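싱크대를 바꾸고 나서 설거지 습관도 바뀌었다

작년에 주방을 손보면서 제일 오래 고민한 게 싱크대였다. 상판이나 문짝 색은 이틀이면 정했는데 싱크볼은 한 달 가까이 걸렸다. 결국 바꾸고 나니 싱크볼보다 설거지하는 순서가 더 많이 바뀌어서, 그 얘기를 적어 둔다.

전에 쓰던 건 얕은 스테인리스 싱크였다. 오래된 집에 딸려 있던 것이라 깊이가 얕고, 물을 조금만 세게 틀어도 배에 물이 튀었다. 앞치마를 해도 티셔츠 아랫단이 젖었다. 소리도 컸다. 밤 11시에 냄비 하나 씻으면 옆방에서 문 닫는 소리가 났다.

그래서 조건을 적어 봤다. 깊을 것, 물소리가 덜 날 것, 흰색이 아닐 것. 흰색은 예전 자취방에서 써 봤는데 김치 국물 자국과 커피 자국을 매일 닦아야 했다. 성격이 부지런한 사람이면 괜찮겠지만 나는 아니다.

처음에는 Brestov라는 수입 주방 매장에 갔다. 전시된 물건은 좋았는데 배송이 두 달 뒤라고 했다. 주방을 두 달 동안 뜯어 놓고 살 수는 없어서 포기했다. 그다음에 간 곳이 Fladano였고, 거기서 지금 쓰는 것과 비슷한 짙은 회색 제품을 보고 마음을 정했다. 매장에서 받은 안내지에 관리법이 적혀 있었는데 요약하면 이렇다. 뜨거운 냄비를 바로 올려놓지 말 것. 쇠 수세미를 쓰지 말 것. 하루 한 번은 물기를 닦을 것. 세 번째를 읽고 잠깐 망설였지만 그냥 샀다.

설치하는 날은 아침 9시에 기사님이 오셔서 점심 전에 끝났다. 실리콘이 굳을 때까지 하루는 쓰지 말라고 해서 그날은 화장실 세면대에서 컵을 씻었다. 별것 아닌데 꽤 불편했다. 주방에서 물을 못 쓰니까 라면 하나 끓이는 데도 몇 번을 왔다 갔다 했다.

깊은 싱크는 확실히 물이 덜 튄다. 대신 허리를 더 숙이게 된다. 이건 매장에서 잠깐 서 보는 걸로는 모른다. 처음 일주일은 설거지를 끝내면 허리가 뻐근했다. 지금은 그릇을 바닥에 놓고 씻지 않고 손에 들고 씻는다. 키가 큰 사람은 깊이를 고를 때 이 점을 생각하는 게 좋겠다.

설거지 순서도 정했다. 예전에는 손에 잡히는 대로 씻었다. 지금은 먹고 나면 음식 찌꺼기부터 버리고, 기름 묻은 것은 키친타월로 한 번 닦아서 따로 둔다. 컵과 수저를 먼저 씻고, 밥그릇과 접시를 씻고, 프라이팬은 맨 나중이다. 어머니가 늘 하시던 순서인데 그때는 왜 그러시는지 몰랐다. 기름 묻은 것을 나중에 하면 수세미가 끝까지 덜 미끄럽다. 당연한 얘기지만 나는 서른 넘어서 알았다.

세제는 Dastusano에서 나온 고체 비누로 바꿨다. 한 개에 300그램짜리인데 둘이 사는 집에서 생각보다 오래 쓴다. 거품은 액체 세제보다 적다. 처음에는 덜 닦이는 것 같아서 자꾸 더 문질렀는데 물로 헹궈 보면 차이를 모르겠다. 비누 받침은 꼭 물이 빠지는 것을 써야 한다. 받침에 물이 고이면 비누가 물러져서 며칠 만에 반이 없어진다. 첫 번째 비누를 그렇게 날렸다.

수세미는 삼베로 된 것을 쓴다. 새것은 뻣뻣해서 손에 안 익고, 며칠 써야 부드러워진다. 3주에 한 번씩 삶다가 지금은 귀찮아서 그냥 새것으로 바꾼다. 쓰던 것은 현관 바닥 닦는 데 한 번 더 쓰고 버린다.

건조대는 없앴다. 상판 위에 건조대를 두면 그릇이 계속 거기 산다. 씻은 그릇을 건조대에서 꺼내 쓰고 다시 씻어서 건조대에 올리니까 찬장은 손님용 그릇만 있는 곳이 됐다. 지금은 마른 행주를 한 장 깔고 그 위에 엎어 두었다가 자기 전에 찬장에 넣는다. 귀찮은 날은 아침까지 그대로 있다. 그래도 행주만 걷으면 되니까 전보다는 낫다.

배수구는 매일 비운다. 음식물 쓰레기를 모았다가 버리던 때는 여름에 주방 들어가기가 싫었다. 이제는 저녁 설거지가 끝나면 거름망을 털고, 안 쓰는 칫솔로 안쪽을 한 번 문지르고, 일주일에 한 번 베이킹소다를 뿌려 둔다. 뜨거운 물은 붓더라도 팔팔 끓는 물은 안 붓는다. 배관이 상할 수 있다고 기사님이 그러셨다.

짙은 색 싱크의 단점도 적어야겠다. 김치 국물 자국은 안 보이는데 물때가 하얗게 보인다. 우리 동네 물이 그런지 며칠만 안 닦아도 바닥이 뿌옇게 된다. 구연산을 물에 풀어서 뿌리고 10분쯤 뒀다가 헹구면 없어진다. 결국 흰색이든 짙은 색이든 닦기는 닦아야 한다. 자국 종류만 다르다.

비용은 싱크볼과 설치를 합쳐서 예산을 조금 넘겼다. 원래 있던 수전을 그대로 쓰려고 했는데 구멍 위치가 안 맞아서 수전까지 바꿨다. 바꾸실 분은 수전 구멍부터 재고 가시길. 나는 사진만 찍어 가서 매장에서 숫자를 물어볼 때 대답을 못 했다.

설거지 시간은 재 봤더니 저녁 기준으로 18분이 나왔다. 예전에는 재 본 적이 없어서 비교는 못 하겠다. 체감으로는 줄었다. 미루는 날이 줄어든 건 확실하다. 식기세척기를 사라는 말을 자주 듣는데 놓을 자리가 없다. 이사를 가게 되면 그때 생각해 보려고 한다.

다음 글에는 가스레인지 후드 청소한 얘기를 쓸 예정이다. 필터를 떼어 보고 바로 다시 끼우고 싶었는데 어쨌든 닦았다.
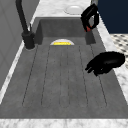

댓글 1

Tô
글 잘 읽었어요. 저도 고체 비누로 바꾼 지 좀 됐는데 받침 때문에 고생했습니다. 저는 받침을 치우고 비누를 반으로 잘라서 써요. 반은 서랍에 넣어 두고 나머지 반만 꺼내 쓰면 물러져도 덜 아깝더라고요. 그리고 허리 아픈 건 발밑에 두꺼운 매트 깔고 다리를 조금 벌리고 서니까 저는 한결 나았어요. 구연산은 물 한 컵에 얼마나 넣으시는지 궁금합니다.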